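Household Tips: What I Brought Home from a Robot Open Day

The Rustotbridge workshop in Drundport opened its doors to the public on December 6, 2019, and I went with my neighbor Korkor Owusu. We expected to stay half an hour and stayed until they put the chairs away. Most of the visit was a robot arm picking up toy blocks. I came home with a page of notes on tidying, most of which I have now tried in my own kitchen and in the kids' room.

Veronica Buzatu ran the demonstration. She sets up the table herself and was happy to answer ordinary questions about bins and shelves.

Clear the surface first

Veronica takes everything off the table before she starts, then puts back only what the job needs. At home I used to sort the junk drawer on a counter that already had mail, keys and a fruit bowl on it. Now I move all of that to a chair. Wipe the counter before you begin. Crumbs get into everything you set down.

Use a plain, light work surface

The tables at Rustotbridge are pale and matte. Small things show up well on them, and there is very little glare. If your table is dark or glossy, lay down an old white pillowcase or the back of a roll of wrapping paper. I did this for buttons and screws and found three that I would have swept onto the floor.

Choose a wide basket with low sides

A deep bin hides what is at the bottom, and children tip it over to get at one toy. Go for something wide enough to reach into with a whole hand. Wicker is fine for blocks, socks and dish towels. Line it with a cloth if you keep anything small in it, like game pieces or clothespins, and vacuum it with the brush attachment every month or so.

Put the basket to one side and work across

Veronica keeps the basket at one end of the table and leaves a clear strip between it and the blocks. Nothing gets knocked that way. The arm handles one block at a time, and she said people do better with that too when the items are breakable. I now unload the dishwasher glasses this way.
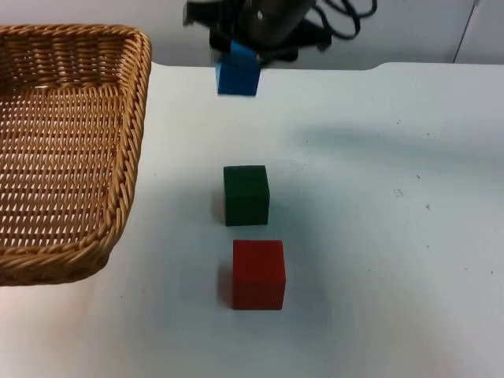
Space things out before you sort

Blocks in a heap are hard for a gripper to get hold of, and a heap of socks is not much easier for a tired parent. Spread the load out so there is a gap around each item. With laundry I use the whole bed. It takes a minute longer at the start and saves going back through the pile for the other sock.

Watch where the shadow falls

Korkor asked why they fussed so much with the lamps. Veronica said a shadow across the table can make the blocks harder to pick out. The same goes for a kitchen. If the ceiling light is behind you, your own shadow covers the cutting board. Stick-on lights under the cabinets fix it. I put mine toward the front edge of the cabinet and the whole board is lit.

Tie up loose cables

At home, the mixer, kettle and phone charger all had cords hanging in the way. A strip of hook-and-loop tape around each one does the job. Unplug the appliance first, let it cool, and coil the cord in wide loops. Tight folds wear it out.

Sort by one thing only

Color or size or use, but pick one and stick with it until you are done. My mistake with the spice shelf was going by size and by alphabet at the same time. I started over with the alphabet and finished before supper.

Cleaning painted wooden blocks

I asked about this for my own set. Use a cloth wrung out in warm water with a drop of dish soap. Do not soak them. Dry them right away with a towel, then leave them out overnight on a rack before they go back in the basket. Check for chips in the paint while you are at it.

If you want to go

Lăcrămioara Ghiță at the front desk told us the next open day will be in September. Admission was $4 and children got in free. Wear flat shoes and bring a sweater, as the hall is chilly. Parking behind the building fills up early, so use the street on the Drundport side.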